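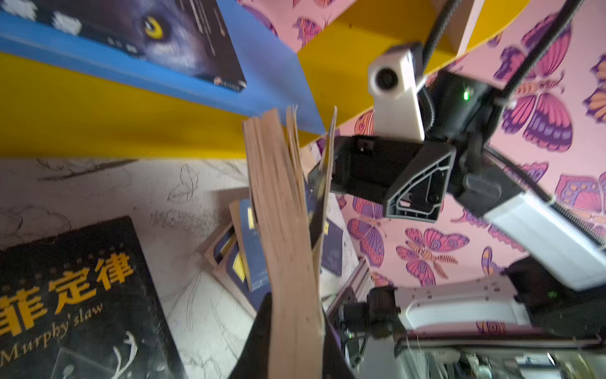

Progress report: Codarell valley wireless link, third period

We have a working link into Codarell! The last radio hop, from the Kestora ridge down to the school roof, came up on a Friday a little after 4 p.m., and it has stayed up through two thunderstorms and one very windy weekend. After the slow spring we described in the previous report, this felt wonderful.

What is in place

The backbone now has five relay sites, all on masts you paid for in the first grant. Four run on grid power. The fifth, Kestora, is on solar with a battery bank, and it gets through a cloudy stretch better than we had hoped (we sized it for winter, so we will see in December). From the school roof, 13 buildings are connected, including the clinic, the library and the feed store. Another 9 have antennas mounted and are waiting for indoor wiring.

How it performs

Evening video calls from the clinic used to drop every few minutes on the old phone line. They now hold steady, and the nurses have started booking remote appointments back to back. Speeds dip between seven and nine at night when everyone is home. Most of that comes from one crowded channel on the Claeys hop, and we plan to move it to a cleaner one in May.

Problems

The Nanix routers arrived with the wrong power adapters, which cost us two weeks. The supplier replaced them free of charge. We also lost a length of outdoor cable to squirrels at Claeys and have rerun it in metal conduit. Ridge access is still by foot for the last half mile, so every battery swap is a real workout!

Budget

We are within the approved total. The conduit and extra labor came to some $3,000, taken from the contingency line. We are not asking for more money this period, but we would like to shift what is left under "mast work" to "indoor wiring," and the form for that is attached.

Next period

Finish the waiting buildings, change the Claeys channel, and run two evening sessions at the library on setting up home routers. The sign-up sheet for the first one is already full, so we may add a third. We would love to have you visit once the road dries out. Bring boots if you want to see Kestora.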